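Manuals > Revo hand gripper > Recording examples

3. Before each take

1. Open the fingers all the way. Nothing in them.
2. Point at a plain surface, hold still, count of 2.
3. Check both finger tips show in the preview.
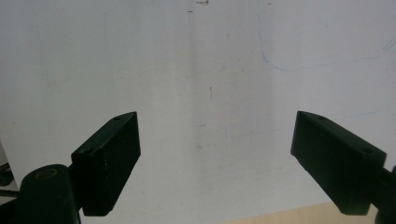 Fig. 4. Start pose — fingers open, white surface behind.

4. Press record, do the task, let go, stop. Max 20 seconds a take.

Note: marks on the surface are ok, dont bother cleaning.

CAUTION: card fills at 500 takes — copy off befor that.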